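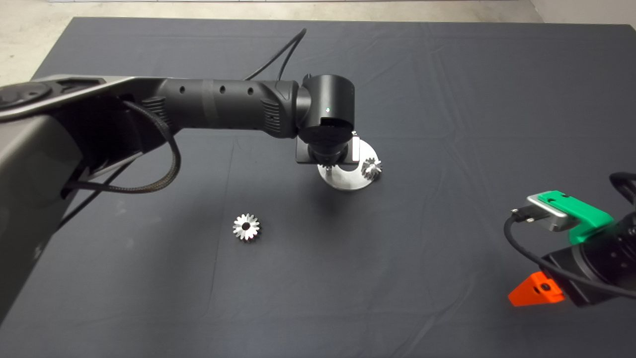 Cloth-covered table, dark gray.

Fire and Exit Walk-Through, Skinasbridge Workshop Building
Monthly sheet, August
Covers: Owen Room, main hall, loading door, upstairs store

Mark each line OK, Fix, or N/A. Write a comment for anything marked Fix. Last month's open items are carried over and marked with a C.

Exits and routes

1. Main hall front doors open fully from inside without a key. OK.
2. Side door to the parking lot. Fix (C). The push bar works but the door drags on the sill for the last few inches. A grown person can shove it. A child might not. Hinge screws were tightened in the spring and it has dropped again. Needs the bottom edge planed or a new hinge.
3. Exit sign over side door lit. OK.
4. Exit sign at foot of stairs lit. Fix. One half is dim. Same lamp type as the one replaced in the hall, spare is in the upstairs store.
5. Corridor clear to full width. Fix. Folding chairs were stacked past the coat hooks after the Saturday market. Moved to the chair closet during the walk.
6. Loading door path clear. OK.
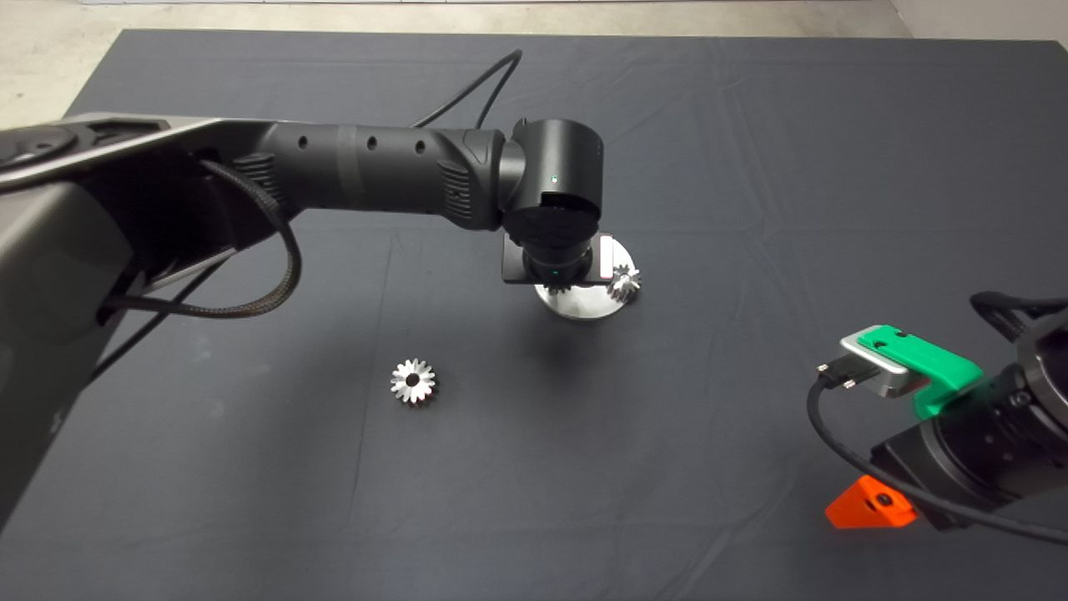

7. Owen Room door closes and latches on its own. OK. The closer was adjusted and no longer slams.
8. Table covers and drapes kept away from portable heaters. OK. No heaters out at this time of year. Check again when they come down from the store.

Extinguishers

9. Main hall, by kitchen hatch. Gauge in green, pin and seal in place. OK.
10. Kitchen. Gauge in green. OK, but the bracket is loose on the left side. Use longer screws.
11. Stairs. Fix. Tag is missing. Body number ends in 267, which matches the service list, so it was serviced with the rest. Ask Dudolura for a replacement tag at the next visit.
12. Fire blanket in kitchen. OK.

Alarm and lights

13. Panel shows normal, no faults. OK.
14. Call point tested, bells heard in all rooms. Fix. Faint in the upstairs store with the door shut. Could be missed by anyone running the vacuum.
15. Emergency lights on test switch. Fix. 2 of the fittings in the main hall went out before the end of the test. Batteries are due. Dredavano fittings take their own battery pack, so check the part number before ordering.

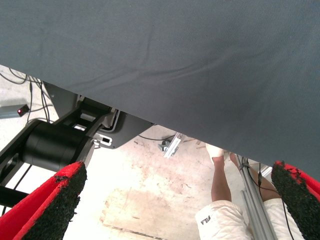
Electrical

16. Extension cords not run under mats or through doorways. Fix. One found under the kitchen mat, removed.
17. Outlet covers whole. OK. The cracked one by the stage has been replaced.
18. Electrical closet clear of storage. Fix (C). Paint cans again. The sign on the door is not doing the job.

Occupancy

19. Posted limit of 110 for main hall visible from entrance. OK. The card has faded and should be reprinted before winter.

Items 2 and 18 have now been open for 3 walks. Item 15 to be done first, then 2. Sheet to go in the red binder by the panel.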